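Lampe de bureau Druris à pince : après un hiver d'utilisation

J'ai acheté la Druris pour remplacer une vieille lampe d'architecte dont le ressort ne tenait plus. Je travaille surtout le soir, sur des plans et des relevés papier, et il me fallait une lumière large. Elle est vendue sans ampoule, avec une douille à vis. 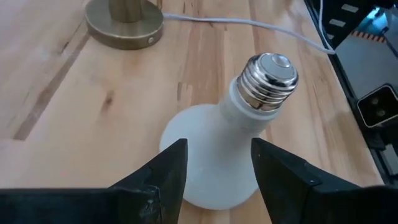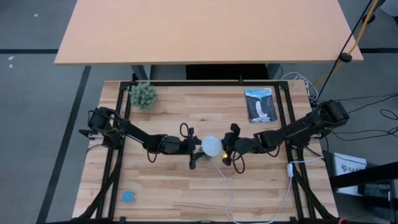 Baltthorpe n'est pas d'accord avec le choix de l'ampoule : dans son commentaire sous mon premier avis, il soutient qu'un réflecteur dépoli fait perdre trop de lumière sur les bords et qu'une ampoule claire, plus petite, convient mieux à cet abat-jour. J'ai essayé les deux. La claire donne plus de contraste, mais elle se reflète dans le papier calque et fatigue au bout d'une heure. J'ai gardé la dépolie.

Le bras a 4 articulations. Trois se règlent à la main, la dernière demande une clé qui n'est pas fournie. Une fois serré, l'ensemble ne descend plus. La pince accepte un plateau de 33 mm et ne marque pas le bois si on laisse les patins en place. L'un des miens s'est décollé en avril, un point de colle a suffi.

L'interrupteur est sur le câble, trop près de la prise à mon goût. Il faut se baisser pour éteindre. La Donati, que j'avais au bureau précédent, le plaçait sur la tête et c'était plus commode, mais son bras vibrait dès qu'on tapait au clavier.

Je mets 4 sur 5. Je la rachèterais, avec une multiprise posée sur le bureau.

Contact | © Brultska, tous droits réservés | Haut de page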